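Sivura Flomeo Tabletop Pushing Kit

Home > Products > Manipulation Kits > Flomeo

Part no. FL-317
Status: In stock
Page updated 13 August 2021

Overview

The Flomeo is a tabletop kit for teams working on non-prehensile manipulation: pushing, sliding, separating and sorting objects without picking them up. It consists of a rod tool with a wrist mount, a work board, a set of colored shape blocks and the Lins software package. You supply the arm and the table.

The kit is sold to university labs, company research groups and training centers. It is meant for daily use by people who need the same setup on several benches, or in several buildings, and don't want to machine their own parts each time.

The rod

The rod is a plain cylinder with a rounded tip. The rounding lets the tool run close to the board at a slight tilt without digging in. There are no moving parts, no cables and no air line. Most customers set a fixed working height in software and treat the job as motion in two dimensions.

The rod attaches to the wrist through a round mount with four screws. Swapping a worn rod takes one hex key, which is included. The mount has a flat side bracket for a cable clip or a small sensor. If you leave the bracket in place, check it against your arm's joint limits before running a new program.

Choosing a work surface

Friction is the main thing that changes between one setup and the next. A block that slides straight on one surface will turn on another, and a policy tuned on a slick plastic sheet may overshoot or stall on wood. We offer the kit with a wood board as standard because wood is easy to find, easy to refinish and close to what people have on real workbenches.

The standard board sits on top of a perforated table. We recommend locating it with bolts in the table holes so that it goes back to the same place after cleaning. Clamps also work, but they take up space the arm may need.
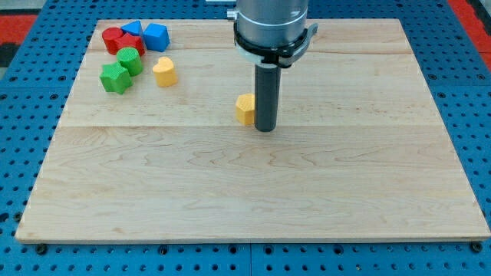

Rod tool at a yellow hexagon block, with seven more blocks toward the back left of the board.

Wood grain has some effect on how a block slides, mostly with light pushes at low speed. Seams matter more. If your board is made from more than one plank, run a fingertip over every joint and sand down any step you can feel. Wipe the board with a dry cloth only. Wax and furniture polish will change the friction for weeks.

The blocks

Blocks come in red, blue, green and yellow. Shapes include cylinders, hexagons, pentagons, triangular prisms, stars and hearts. The mix of shapes is deliberate. Cylinders roll around the rod if the contact is off center. Hexagons and pentagons give flat faces to push against. Stars can catch on a neighbor, and hearts tend to rotate more than people expect the first time.

The top faces are textured to cut down on glare from overhead lights. Keep the blocks out of direct sun on a window sill - the yellow fades first.

A good first exercise is to separate one block from a cluster and bring it to the middle of the board without disturbing the others. Start with a block on the outside of the group. Blocks in the center need two or more pushes from different sides, and this is where most first programs get stuck.

Lins software

Lins is installed on your own computer and talks to the arm through its normal network interface. It covers:

Board calibration from 9 touch points
Working height and speed limits
Straight, arc and stop-on-contact pushes
Logging of commanded and measured tool position
Playback of recorded runs

Stop-on-contact needs a force reading at the wrist or usable joint torque data from the arm. Without either one, the other push types still work.

Lins doesn't include a vision system. It accepts block positions from whatever camera software you already run, as a simple list with a shape, color, position and angle for each block. Sample code is on the download page.

Specifications

Rod length: 200 mm
Rod tip: rounded
Mount screws: 4
Maximum push speed in Lins: 317 mm/s
Calibration points: 9
Power to tool: none
Air to tool: none

What's in the box

Rod tool
Wrist mount with side bracket
Wood work board
Set of colored shape blocks
Bolts for locating the board
Hex key
Lins license for one computer
Printed setup guide

Not included: robot arm, table, camera, computer.

Setup

Plan on a morning for the first installation. Mount the rod, place the board, then run the touch calibration before putting any blocks down. Run the calibration again whenever the board has been moved or the rod has been changed. Keep the speed limit low until you've watched a full run along all edges of the board.

The arm maker's safety rules apply in full. A blunt rod can still pinch a hand against the table, and the kit doesn't change the risk assessment for your cell.

Known limits

Two blocks pressed tightly together may move as one. Lins won't detect this without camera input.

The rod can't turn a block back onto its base after it tips over. Someone has to reset it by hand, with the arm stopped.

Boards will wear along the most common push paths. Turning the board end for end doubles its life.

Lins versions from before June don't support arc pushes. The update is free to license holders.

Ordering and shipping

Orders ship from our Drincombe warehouse. Spare rods, boards and block sets can be ordered separately under the Flomeo spares list. For arms with a non-standard wrist flange, send us the flange drawing with your order and we'll quote for an adapter plate.

Unused kits may be returned in the original packaging. Software licenses can't be returned once activated.

Related items: Flomeo spare rod, Flomeo block set, Flomeo replacement board, Lins additional license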